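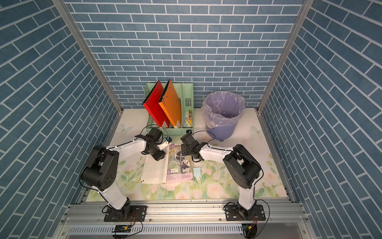 A study nook is a small part of a home set aside for reading, writing and schoolwork. It may be a corner of a bedroom, the space under a staircase or a deep closet with its doors removed, and people have found wonderfully clever ways to fit one in.

History

Small writing rooms are centuries old, but the nook as a family project grew with apartment living. In Lirkham, the designer Ji-hoon Han drew up 184 layouts for narrow homes, the smallest only 200 centimeters wide. His Povmont plan, with a fold-down desk and four shelves, is still a favorite.

Equipment

Light matters most, and a lamp that can be moved is a real pleasure to work by. Small electrical devices need open space near their vents, and cables are best kept clear of the knees.

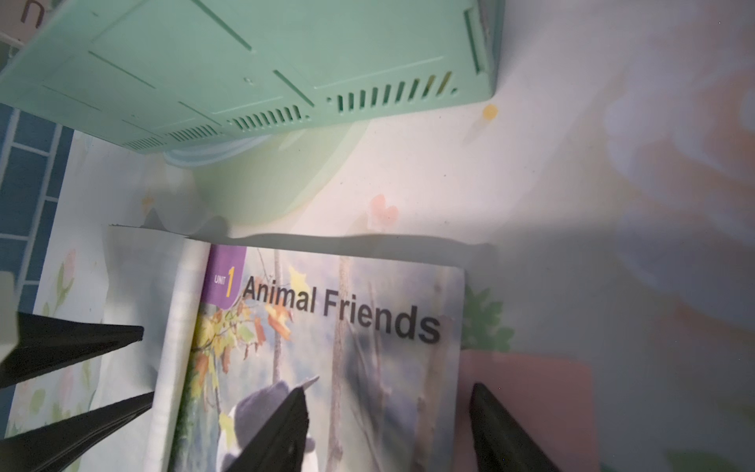 Slots in a mint-green plastic casing, with a cable looping beneath

Books and paper

Even in homes full of screens, printed books take up the most room. A desk should be deep enough for a large book to lie flat beside a notebook.

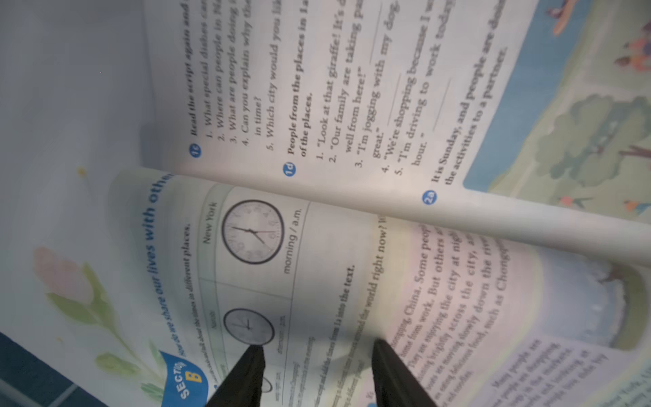

Open textbook with a heading in large blue type

See also

Carrel
Home office
Window seat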